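Clandeck opens practice kitchen at Stotgate

30 April 2021

Clandeck has confirmed that its new practice kitchen at Stotgate is now open for bookings. The kitchen will be used for the breakfast skills sessions that form part of the Virk programme, under which adults preparing to live independently are supported to plan, lay out and make simple meals.

Work on the kitchen was completed earlier in the month. The worktop has a white marble pattern, and the small appliances, including a toaster and a stainless steel toaster oven, are kept along the back of it so that the front is left for preparation. Boards, plates and mugs are kept within reach of the person working.

Each session lasts 40 minutes and is concerned with breakfast only. Participants begin by setting a plate on a wooden board in the middle of the worktop, and then decide what else is wanted and where it should go. Play food is provided alongside ordinary packets and containers, so that the laying-out stage may be repeated as often as a participant wishes without waste. The orange, banana and apple have proved the most popular pieces during the trial period.
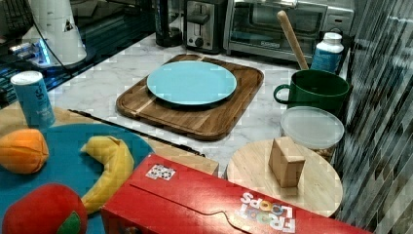

Sessions are offered to groups and to individuals. A participant may attend alone or with a relative or support worker, and there is no requirement to complete every stage on a first visit. Those who prefer to spend the whole of a session on setting out the worktop are welcome to do so.

The Virk programme was first run in Lutham, where sessions took place in a shared hall and equipment had to be unpacked and put away on each occasion. A permanent kitchen allows items to remain in familiar places from one visit to the next. Clandeck received 200 responses to its survey of Lutham participants and their families, and the wish for a settled layout was the point raised most often.

The cost of fitting out the kitchen was met from the general equipment budget, with a further £2000 set aside for replacement crockery, utensils and small appliances during the first year of use. Small appliances will be inspected before the start of each term.
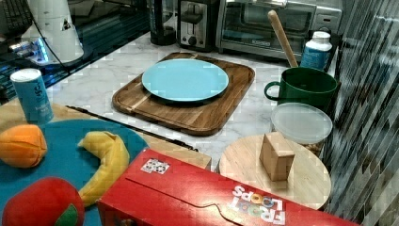
Using the kitchen

Toast is introduced once a participant is comfortable with the layout of the worktop. Shaped pieces are used as well as plain slices, the bear being a particular favourite, and the plate is placed ready before anything goes into the toaster. Participants are asked to keep paper, packaging and cloths away from any appliance that is switched on, and to leave appliances to cool before wiping them down.

Hot drinks are covered in a separate session, which may be booked only after the toast session has been attended. A glass French press is among the items provided. Participants who do not drink coffee may use the time to practise pouring with cold water.
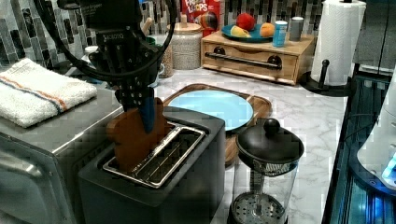 At the end of each visit the worktop is to be cleared, plates and mugs washed, and boards wiped and dried flat. Towels for laundering should be handed in at the Stotgate reception desk. Any breakage should be reported at the same desk before leaving, and no charge will be made for accidental damage.

There are 20 places available in the first round of bookings. Priority will be given to participants transferring from Lutham, after which remaining places will be allocated in the order in which applications are received. Application forms may be collected from reception at Stotgate or requested from Clandeck by post. Large-print forms are available on request, and applicants should state any access or dietary requirements when returning them.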